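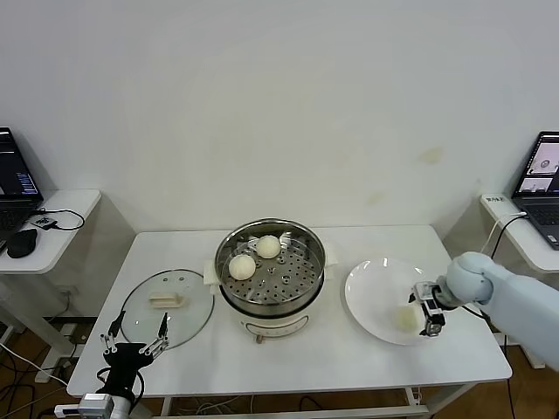 Can a robot make my dinner yet

Short one, I have a bus at ten past. (Edit: not short. Missed the bus.)

People keep asking me this since I wrote the dishwasher post in September, so I'm going to try and answer it properly. The question is always the same. When do I get one. When does it do the dishes, the laundry, the packed lunches. And my answer is always a face.

So. Steamed buns. I've picked steamed buns because I make them every week and because it's a good chore to think about with robots. Two arms, one steamer, a glass lid, a plate. No knife, no flame. If you were going to hand over one cooking job to a machine this would be high on my list. Buns go in the basket, lid goes on, wait, lid comes off, buns go on the plate. My whole Tuesday-type dinner, more or less, plus something green if I'm being good.

How hard is it? Well.

The bun first. A bun is soft and round and it has a skin on it, and if you pinch it you get two dents that never come back. I do it with my fingers and still dent them. A two finger gripper has two places to push and that's it. It has to close enough to hold and stop before it squashes, and raw dough is a completely different thing from a cooked bun. A cold cooked one is different again, you could play catch with it. Same shape every time! So the arm can't go by looks only, or it can but it needs to be gentle all the time, and gentle means slow.

I don't mind slow. I want to say that early because a lot of people write these machines off for being slow and I think that's silly. My dishwasher takes over two hours and I've never once stood there tapping my foot. If the thing takes 24 minutes to put four buns on a plate but I'm in the other room on the phone, fine. What I mind is being needed. If I have to stand next to it then it's not doing a chore, I've just got a very expensive hobby.

Which brings me to our Illico. For new people, the Illico is the robot vacuum, we've had it a good while now, second battery. It counts how often it's asked for help, and the number in the app is 415. Four hundred and fifteen times somebody walked over and lifted it off a rug fringe or pulled a sock out of it. Is that bad? I dont even know. The floor is cleaner than it was before. But that's the simplest household robot there is, it's a disc, it has one job, it lives in two dimensions. Now give it arms and a pot of boiling water.

The lid is the part I'd worry about. Clear glass. Cameras don't like glass, you look at it and you see whatever is behind it, so where's the edge? We're okay with this because we've been picking up glasses since we were small and we also feel for it, hand goes out a bit open and waits for the touch. Metal rim helps I guess, gives it something to find. The handle helps more. Then once you have it up you're holding a wide disc from the middle and it wants to tip, and with a steamer that's been running there's water all over the underside which goes down your sleeve. Robot has no sleeve. Point to the robot.

And then where do you put it down? I put mine in the sink, upside down, and it always slides. My mother's goes on the windowsill. Every kitchen has a place for the lid and it's never written anywhere.
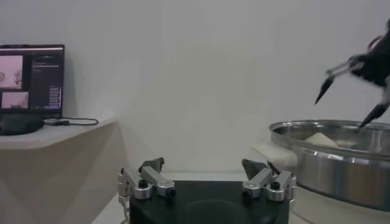
Two hands, that's the other thing. Or two arms with grippers. People forget how much of cooking is one hand doing the job and the other one just being in the way usefully. Holding the bowl. Holding the lid up while the other one goes in under it. One arm can do loads of shop-floor work because somebody bolted everything else to the table. The table is the second hand! In a kitchen nothing is bolted. You push on the pot and the pot goes for a walk.

And two arms can hit each other. So they have to know where the other one is at all times, and with a round pot in between and both of them wanting to get near the middle of it, there's not a lot of room. I bump elbows with my husband in our kitchen every single evening and we've both been trained on that kitchen for eleven years.

Okay the shop-floor bit, because I did promise. I worked at Räsänen for three winters, the bakery not the tire place, packing line. This was before any of this but there was already plenty of automation, it just didn't look like arms. Rolls came down a belt, got counted, dropped in a bag, bag got clipped. 2000 bags on a decent shift. It was brilliant at it. Nothing I've ever seen in a video of a kitchen robot comes near that old line for getting food from one place to another without stopping.

But it could do the one roll. When they brought in the longer roll for the summer the line was down for most of a week, chutes changed, new sensor, a man with a laptop sitting on a flour bin. A person just picks up the longer roll. You don't even notice it's longer until someone tells you.

So that's the trade, as far as I can work out. The old kind of machine does one thing two thousand times and has no idea what it's doing. The new kind, with arms and cameras and learning from being shown, might do the short roll and the long roll and the bun and the lid, only slower and it drops one sometimes. For a factory the dropping is a disaster. For my kitchen the dropping is sort of ok? I drop one sometimes. Dog is very pleased.

At my sister in law's place in Asau they've got a laundry, a small one, hotel sheets mostly, it's called Kerine and if you're ever over there the café next door does a very good soup. She priced a folding machine last year. It does flat things. Sheets, towels, tablecloths, anything with four corners. It doesn't do fitted sheets and it doesn't do bathrobes, so she'd still need the same two people at the table for those, and the same table. She didn't buy it. She bought a better iron and a radio. I asked her would she take a pair of robot arms if they could do robes and she said yes tomorrow, then she asked how long for one robe, and I said maybe several minutes, and she laughed at me down the phone.

That's the shop floor answer I think. It's all about how many per hour. And at home it isn't, at home it's about whether I can leave the room.

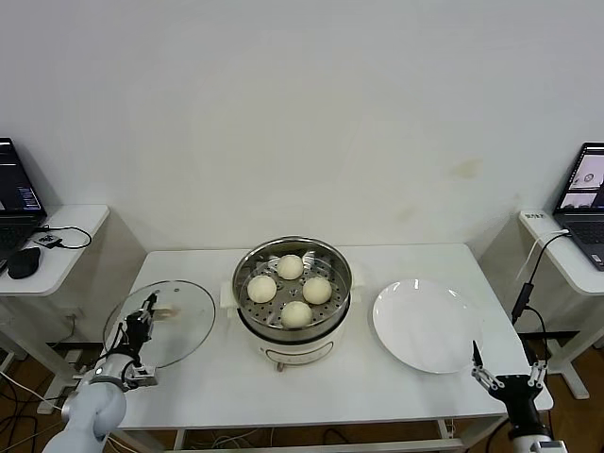
Things I'd want to see before I let one near my stove. Quick list, no order.

It does it with my pot. Not the same pot it learned on. Mine has one handle with a wobble and the lid is from a different pot.

It does it when the counter isn't clear. There's always post on ours, and a banana.

It knows when it's gone wrong. This is the big one for me. The Illico will happily carry on with a sock hanging out of it for an hour. If a bun rolls off the plate I'd like it to look for the bun, or at least stop and beep, and not go on laying nothing on a plate very carefully.

Steam. All that fog on a lens. My glasses go white the second the lid comes up, and I just wait and blink and carry on by feel. What does a camera do? Really asking, if someone knows please write in the comments, I couldn't find a clear answer.

Washing up after. Bun paper stuck to the holes in the steamer tray, you have to get a nail under it. I use a nail brush, and still there's always one hole. The day a robot does that tray I'll buy it a card.

And it has to fit. Our kitchen is tiny, there's one gap beside the fridge and that's where the mop lives. Two arms, and computers, and cables, and somewhere for it all to stand when it's not working... where? I suppose that all shrinks. The first microwave ovens were the size of a wardrobe and now there's one in my brother's van.

So can they do chores yet. My answer for December 2023 is some chores, in one room, on a table set up for it, with a person near by. And that's further than I thought it'd be! Five years ago I would have said soft food was out completly. Picking up something squashy and putting it down again still looking like itself is a real job, it took me ages to teach my son and he's got ten fingers.

What I don't believe is the jump from there to the whole house. People see one chore and think the rest comes free with it, like if it can do buns then it can do beds. I don't see why it would. Learning to steam buns didn't teach me to iron shirts, I still can't iron shirts. Maybe it's different for machines, maybe once you've got the hands and the eyes the rest really does come quick. I go back and forth on it.

Price I haven't even mentioned. For comparison my steamer, the replacement one, was 209 with delivery and I thought about that for a month.

Someone in the comments last time said I'm too negative and I should be excited. I am excited! I watch every video of these things I can find, I watched one with a towel four times. I just also have a kitchen, and it has to be cooked in tonight.

Dough's been sitting since lunch and it's climbing out of the bowl, so I'd better go and shape them. Bun recipe is still on the old page, scroll down past the plum one. Use less sugar than it says, I need to fix that.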